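Mitora Wallcoverings Help Desk
Ticket: Seams open after drying, dark floral paper
Opened by: Ksawery Kubiak
Handled by: Tegan Nepia
Product: Redholm non-woven, large floral, dark brown ground
Status: Closed

Original message

Good morning,

I write concerning the wallpaper which my wife and I ordered from you in May. We have hung it in the small hall and on one wall of the bedroom. In the bedroom everything is fine. In the hall the seams have opened. When I finished in the evening, the edges were touching along the full height. The next morning there was a light line at almost every joint. On a pale paper I think we would not notice, but on the dark brown it is very visible, especially near the lamp.

Both rooms were done with the same paste (Babić, the ready mixed one in the bucket) and with the same roller. I put the paste on the wall and left the paper dry, as is written on your label. All rolls have the same batch number, I have checked this before opening and again today.

The hall was plastered by Mr Gajewski in spring. I put one coat of primer before papering. The bedroom wall is old and was painted many years ago.

Please tell me if this is a fault of the paper, and if I can repair it without taking everything down. I have one full roll left and some pieces.

With kind regards,
Ksawery Kubiak

Reply from Tegan Nepia

Hi Ksawery,

Sorry to hear about the hall. Before I say anything about the rolls, could you let me know:

- which primer you used, and whether you thinned it
- whether the heating was on overnight
- if the edges are stuck down flat with a gap between them, or if they are lifting and curling
- what happens if you put a few drops of water on a bare bit of the new plaster

And please confirm the design, as we sell two Redholm florals with a brown ground and they are printed on different bases.

Thanks,
Tegan

Reply from customer

Dear Tegan,

Thank you for the quick answer. I reply in the same order.

The primer is Skakex, the white one for interior walls. I did thin it with water, perhaps more than I should. The can says one part to three, and I did not measure.

The heating was on, yes. The radiator in the hall is close to the door and I had set it higher so that it would dry faster. My wife Marianna told me at the time it is not a good idea.

The edges are flat. I cannot put a fingernail under them. They are only apart, about the thickness of a bank card at the worst place, and less near the floor.

The water test I did behind the meter cupboard, where there is plaster without paper. The drops went in immediately and left a dark spot. On a piece which has primer but no paper it was a little slower, but they also went in.

The design is the one with the big pale blue-white flowers with five petals, fern-like leaves in tan and yellow-orange, and bright green leaves between them.

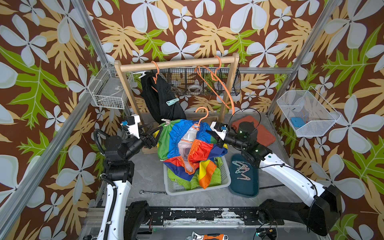

Diagnosis (Tegan Nepia)

Thanks, that's everything I needed. This is the design on the standard non-woven base. I had our technical colleague Braulio Beltrán look at the batch and there are no other reports on it. As the bedroom wall is fine with the same rolls, we don't think it is the paper.

What Braulio suspects is the wall taking the water out of the paste too quickly. Your primer was too thin to seal new plaster, and the radiator made it worse. The paste grabs before the lengths have settled, and then they pull back slightly as it dries.

You don't need to strip it. Try this:

1. Turn the hall radiator off and leave it off for a day.
2. Mix a little acrylic paint to match the brown ground, slightly darker than you think. Test it on an offcut and let it dry before judging.
3. With a fine artist's brush, paint only inside the gap. Wipe any paint off the printed surface with a damp sponge straight away.
4. For the widest joint, by the lamp, replace the length instead if the paint still bothers you. Peel the old one off dry, prime the bare strip properly, and colour the wall behind the joint brown before you paste.

Update from customer

I did steps 1 to 3. The first brown was too red, the second one is good. From normal distance the lines are gone. If one stands with the nose at the wall they can be found, but I do not plan to stand there.

Beside the lamp I have changed the length. This time I used the primer without water, waited until the next day, and kept the heating off. It has now been up four days and the joint is closed. I needed to cut the replacement from the full roll because the pieces were too short for the pattern repeat.

One suggestion: on your label the part about new plaster is on the inside of the wrapper, and I had thrown the wrapper away before I read it.

Internal note

Passed the label comment to Braulio. No refund requested. Closing.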